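Preparing a Tabletop for Shared Use

Skarstead Center, Workroom Guidelines, Section 6

Staff and visitors are asked to leave each worktable clean at the end of a session. The procedure below applies to all pale-topped tables.

Move cylinders and other upright items to one side of the table. Keep items of different colors together in the same group, as they will be sorted later. The middle of the table should remain clear. 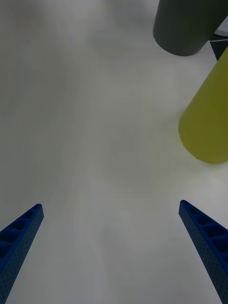

Mix one capful of Indulano cleaner with 500 ml of lukewarm water. Dampen a soft cloth, wring it out well, and wipe from the far edge toward yourself in straight, overlapping strokes. Do not spray the surface directly.

Dry with a second cloth. Look across the top from a low angle to find any remaining smudges, and repeat where needed. Return the items once the surface is dry.

Report stains that do not lift to Samina Minhas, extension 863.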